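Looking after the Wuvetti grippers: what the new pads did and didn't fix

Members have been asking how the pair of Wuvetti hand grippers is getting on, and whether the pad kit from Girow was worth the money. My short reply is that I'd have spent it elsewhere. Nuanchan Rattanakul, who did the fitting, thinks I'm being unfair, so I have tried to give her side as well.

The trouble began in June, when both tools started letting go of anything in a slippery wrapper. Girow's leaflet says worn pads are the usual cause and that fresh ones "restore full grip in minutes". Minutes is generous. You have to back out the screws, scrape off the old glue, warm the finger a little so the last of it lifts, wipe down, and then leave the new pad clamped for longer than the leaflet admits. Nuanchan reckons 75 minutes a tool if you don't rush. I rushed mine and had to do one side again.

What bothers me more is that the old pads weren't badly worn. I put a straight edge across them and they were flat. The looser part was the hinge, which had picked up enough play that the two fingers no longer met square. A new pad on a crooked finger is still on a crooked finger. We took the slack out with a shim from the Eder spares box, and in my view that did most of the good. 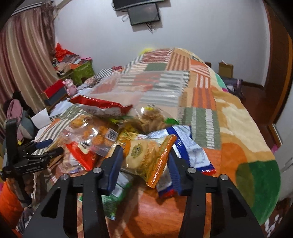 Crisp bags and biscuit packets are still the best test I know for this sort of work. A block of wood will tell you the fingers close. A bag full of air and crumbs tells you whether they close evenly, as the film slides towards whichever side is biting less. Nuanchan ran 300 picks on each tool after the shim went in and wrote down every drop. The first tool dropped 14. The second did rather better, though it also had the later set of pads, so I wouldn't read much into the gap. She would, and has a graph.

For anyone doing the job at home, a few notes. Do the hinge before you touch the pads. Tighten the finger screws a bit at a time, going from one to the next, and stop when they are snug. The holes in the frame are slots, so there is room to get a finger wrong as well as right, and the leaflet gives no mark to line up with. We now scratch our own. Wipe the pads with a barely damp cloth between sessions and keep spray cleaner well away from them. Salt and oil from a split packet will make a good pad behave like a bad one.

Girow would also like us to sign up to their Hosel service plan, which swaps the pads on a fixed schedule whether they need it or not. I have asked them twice what wear figures the schedule is based on. The answer both times was a brochure.

The counter on the first tool stood at 1227 closes when we put it back together on 08/08/2020. I'll measure the pads again when it has doubled, and print the numbers even if they suit Nuanchan. If you have a spare hinge pin in decent shape, please get in touch before we order one.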